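Skamska Open Day: Hand-Held Gripper Recordings

README for the shared folder
Last edited July 13, 2023

What this is

Recordings and stills from the open day at the Skamska workshop. Visitors used a pair of hand-held grippers at the demonstration table and we kept the data from everyone who signed the form. The folder holds 351 clips and 660 stills. Vasiliki Gkikas ran the table, Christos Ververidis handled the recording laptop, and Gilles Guillot wrote the task cards.

The demonstration

Each visitor got a short introduction and then took one gripper in each hand. The usual slot was 20 minutes, including the introduction. The main task, named "jorby" in the file list, uses a flat blue pad and a shallow clear box. One gripper works at the box while the other stays free. Most people watched the box hand and forgot the other one – this is common in first attempts and those clips are kept.

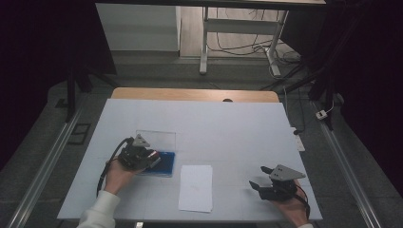

Folder layout

clips/ – video, one subfolder per visitor number
stills/ – single pictures pulled from the clips
cards/ – the task cards as text files
notes.txt – Vasiliki's notes from the day, typed up by Antigoni Theodorakopoulos

Views

There is a view from head height and a view from the gripper. The gripper view looks out past the two fingers at the tabletop. Every visitor was asked to start and end with the fingers open, so many stills show open fingers and nothing between them. Filter on the column "held" in index.csv if you don't want these.
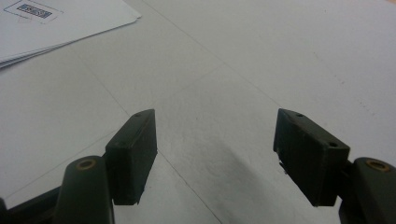
Gripper view, fingers open, papers at upper left.

Near-duplicates

The stills were pulled at a fixed interval and we did not remove repeats. Two stills can differ only by a small shift of the gripper. If you are training on the stills, split by visitor number and not by file.

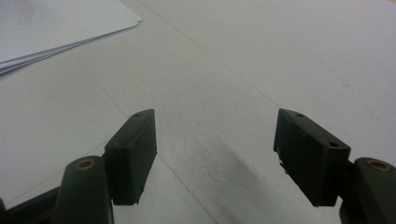
Known problems

- Visitor folders 3 and 14 have no head-height view.
- The gripper clock drifts against the head clock in the longer clips. Use the "offset" column.
- Some clips are labeled "politis" in the index. That was the working name for the second task card, same thing.

Use and contact

Free to use for teaching and research. Please don't repost the clips with sound, as visitors are talking in most of them. Write to Panagiotis Margaritis if you find a clip that should be taken down.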